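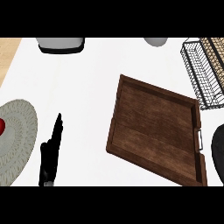
Open day at Onden: the tabletop benchmark

I spent a September afternoon at the Onden open day, mostly at the simulation station. Araceli Salcedo ran the demo. Binta Tijani wrote most of the task generator and took the harder questions.

The benchmark is called Ploltia. It has 109 kitchen and dining layouts, all rendered, and the policy under test gets only camera images and joint state. The layout on screen when I sat down had a white table with a brown wooden tray, a round woven placemat, a black wire rack and a few other items near the edges. The gripper was empty, in the gap between placemat and tray.

Each layout is run 100 times per policy with small changes to object pose and lighting. Visitors could pick a layout and queue 10 runs on the demo machine. I picked the tray one, with the instruction to move the tray toward the near side of the table. The policy, Obi, finished 6. Two failures were slips at the rim. The other two were timeouts.

I asked about contact on thin geometry such as the tray handle and the rack wires. Tijani said the collision meshes are simplified, and that the rendered wire and the wire the physics engine sees can differ by a few millimeters. They log the offset per object. I would like to see that table published with the scores.

Render time is the bottleneck. Physics alone runs well above real time, but with images on it drops to almost real time on a single card. Salcedo had a second machine replaying logged episodes from Gavside, their earlier test set, which used flat colors and no wood grain. Obi scores higher on Gavside. They have not yet separated the effect of texture from the effect of clutter.

The asset list is supposed to go up with the next release. I have asked for the seed files for my 10 runs and will post the joint traces when they arrive.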